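How I get marks off a white tabletop (and keep them off)

Posted 7 July 2022 in Around the House

I have a thing for white tables. We've got one in the kitchen, one in the sewing room and a beaten-up one in the garage that my husband won't let me throw out, and between them I reckon I've dealt with every stain going. Texta, beetroot, tea rings, turmeric (oh, the turmeric), nail polish, and that mysterious grey colour they go when you haven't looked at them properly for a few months.

A quick word first. My tables are all smooth, sealed tops. If yours is marble, raw timber or anything oiled, please don't follow me, you'll make a mess of it! And try everything on a corner or underneath before you go at the middle.

What I use

Warm water and a squirt of dishwashing liquid
Bicarb soda
Methylated spirits
Two microfibre cloths, one for washing and one for drying
A white melamine sponge
An old toothbrush for the edges

Start with the plain wash

Clear everything off, and I mean everything, including the fruit bowl you were planning to shuffle around. Wipe the crumbs into your hand, then wash the whole top with the soapy water, working from the back edge towards you. Rinse your cloth, go over it again with clean water, and dry it straight away. Half the time I find the stain I was worried about has gone by this point and I can put the kettle on.

Tea, coffee and food colours

Mix bicarb with enough water to make a paste about as thick as toothpaste. Dab it on, leave it for 8 minutes, then rub in small circles with a damp cloth. Don't lean on it. Rinse twice, as bicarb dries to a chalky film that'll have you thinking you've wrecked the finish (I nearly cried the first time).

Turmeric needs patience. I do the paste, rinse, and if there's still a yellow shadow I leave the blinds up and let the sun have a go at it. Our kitchen one took most of a week last February but it did fade.

Pen and texta

Metho on a corner of cloth, windows open, nothing hot or lit nearby. Press and lift, then move to a clean bit of cloth. If you scrub you just end up with a bigger, paler blue patch. Wash the spot with soapy water when you're done.

Scuffs

Grey rubbery scuffs come off with the melamine sponge, but go gently, it's a very fine abrasive and it'll dull a glossy top if you get carried away. Two or three light passes and then stop and look.

Check it under a decent light

Put the overhead light on and crouch so you're looking along the top. Smears and leftover bicarb show up straight away from down there, and you can buff them out with the dry cloth. 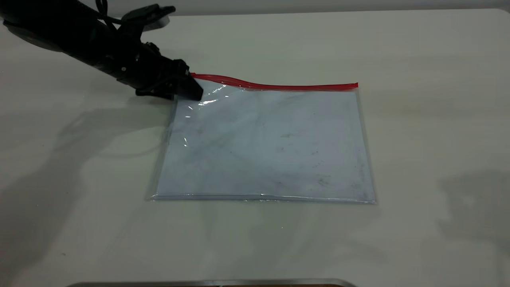 A large white tabletop under overhead light

Keeping it nice

I wipe ours down every night after tea, even if we've only had toast. Coasters, obviously. The kids' craft goes on an old vinyl cloth, and anything with curry in it gets a placemat, no arguments.

If you've got a trick for permanent hair dye, pop it in the comments. I've got a purple spot in the sewing room that's beaten me so far.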